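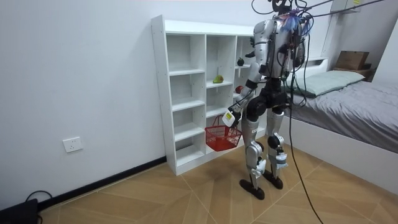
Home Organizing > Shelves & Cubbies

What should go in a tall white cubby shelf in a tiny room?

We just put up one of those tall white cubby units, three columns wide, against the wall in our little back room. Most of it is still empty and I'm a bit frozen! I have one red plastic basket with the mesh sides and thin handles, and I was going to buy more like it, but will it all look like a toy store? The room has a tile floor and has to hold shoes, craft stuff and the dog's things.
Asked in August by Afroza Paul

2 answers

Gallo
Oh, I love an empty shelf, enjoy it while it lasts! Please measure the inside of one cubby before you buy anything — I once came home with a whole stack of baskets that were a hair too wide and had to haul every one of them back. Mesh sides are lovely for shoes because they air out, and you can see the leash without digging. For craft stuff I'd go with something solid, since pencils poke through the holes. Put the heavy things down low, leave a few cubbies open for now, and live with it for a month or so. And do screw it to the wall if you haven't, tall ones can tip.
Helpful (2)

Brinitz
red is fine. just don't mix five colors. handles facing out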